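Resealing a Polished Marble Countertop

Applies to: polished and honed marble, kitchen and bath
Last revised 11 Jul 2026

Marble is a calcite stone with fine open pores. An impregnating sealer fills those pores near the surface and slows the uptake of oil, wine and coffee. It does not form a film on top, and it does not protect against etching. Etching is a chemical reaction between acid and calcite and leaves a dull mark whether or not the stone has been sealed. Read the section on etching before you start, since a sealer applied over etched areas makes them harder to polish out later.

The procedure below uses Stullance penetrating sealer (solvent based) and Vundora neutral stone cleaner. Other products of the same type can be used. Where the label disagrees with this page, follow the label.

When to reseal

Run a water test in the area that gets the most use, normally beside the sink or in front of the coffee maker.

1. Wipe the spot dry and leave it alone for an hour.
2. Pour a tablespoon of water onto the stone.
3. Wait 15 minutes.
4. Blot the water up with a paper towel and look at the stone from a low angle.

If the stone under the water has darkened, it is absorbing and should be resealed. If the color is unchanged, stop there. Extra sealer on a saturated surface has nowhere to go and dries as a haze. Dark brown and black marbles show the test poorly. On those, use a flashlight held almost flat to the surface and compare the edge of the wet spot with the dry stone next to it.

Repeat the test in at least two other places. Counters wear unevenly and it is common for only one section to need work.

Tools and materials

Vundora neutral stone cleaner, diluted per label
Stullance penetrating sealer
Acetone, small can
Lint-free white cotton cloths, at least six
Foam applicator pad or short-nap brush
Nitrile gloves and safety glasses
Painter's tape and plastic sheeting
Plastic scraper
Timer

Do not use colored cloths. Acetone and solvent sealers can lift dye out of the fabric and carry it into the stone.

Preparing the surface

1. Clear the counter completely, including small appliances. Rubber feet leave plasticizer rings, and these have to be treated before sealing.

2. Scrape off dried food with the plastic scraper held flat. Metal blades leave gray lines on polished marble.

3. Wash with the diluted stone cleaner. Work in sections, rinse each with clean water and dry it with a cotton cloth. Avoid vinegar, lemon-based sprays and general bathroom cleaners.

4. Wipe with acetone to remove wax, cooking oil and any residue from spray polishes. Test a hidden corner first. Epoxy fills and some resin-treated slabs soften under acetone; if the cloth picks up color or the stone turns tacky, stop and use the stone cleaner a second time in place of this step.

5. Tape off the backsplash joint, the sink rim and the cooktop edge. Cover wood cabinet faces with plastic.

6. Let the stone dry for 24 hours. Moisture trapped in the pores blocks the sealer. In a humid room, or in December with the windows shut and the heat off, allow 48.

Treating existing stains

A sealer locks in whatever is already in the stone. Oil stains appear as dark patches with soft edges. Organic stains such as tea or wine are usually pink or brown. Rust is orange and tends to match the outline of a can or pan.

For oil, mix baking soda with enough acetone to make a thick paste. Spread it a quarter inch deep over the stain and half an inch past the edge. Cover with plastic wrap, tape the sides down and leave it for 24 hours. Remove the wrap, let the paste dry fully, then lift it off with the plastic scraper and rinse. Two or three rounds may be needed.

For organic stains, use the same method with 12 percent hydrogen peroxide on light stone only. Peroxide can lighten dark marble permanently. Jerkeo poultice powder is a ready-made alternative for dark slabs. Rust generally requires a specialist product and should not be treated with acid-based rust removers.

A note on etching

Etch marks feel slightly rough and look dull under a raking light. Light etching on a polished finish can be reduced with Jerkeo marble polishing powder, a damp white felt pad and a few minutes of firm circular rubbing. For wider areas, wet hone with 1000 grit, then 2000 grit, and finish with the powder. Rinse off all slurry between grits. Deep etching that catches a fingernail needs a stone refinisher.

Applying the sealer

Air and stone temperature should be between 50 and 83 degrees F. Open the windows and put out pilot lights. Solvent vapor is flammable and stays near the floor.

1. Divide the counter into sections no larger than four square feet.

2. Shake the can, pour a small amount onto the applicator and spread an even wet coat. Overlap strokes by half.

3. Set the timer for 10 minutes. If dry patches appear before that, add sealer to those patches only.

4. Before the sealer dries, wipe the whole section with a clean cotton cloth, then buff with a second cloth until it no longer drags.

5. Move to the next section, overlapping the previous one by an inch.

6. Check for haze after one hour. Dampen a cloth with fresh sealer, rub the haze until it dissolves and buff dry at once.

7. Apply a second coat after the interval on the label if the water test was failed in under five minutes.

8. Lay used cloths flat outdoors to dry before disposal. Do not ball them up in a trash can.

Curing

Keep water off the stone for 24 hours and oil off it for 72. Repeat the water test after the full cure and write the date on the inside of a cabinet door. For daily cleaning use a damp cloth, with Dauda pH-neutral soap for grease. 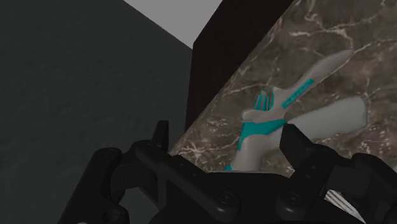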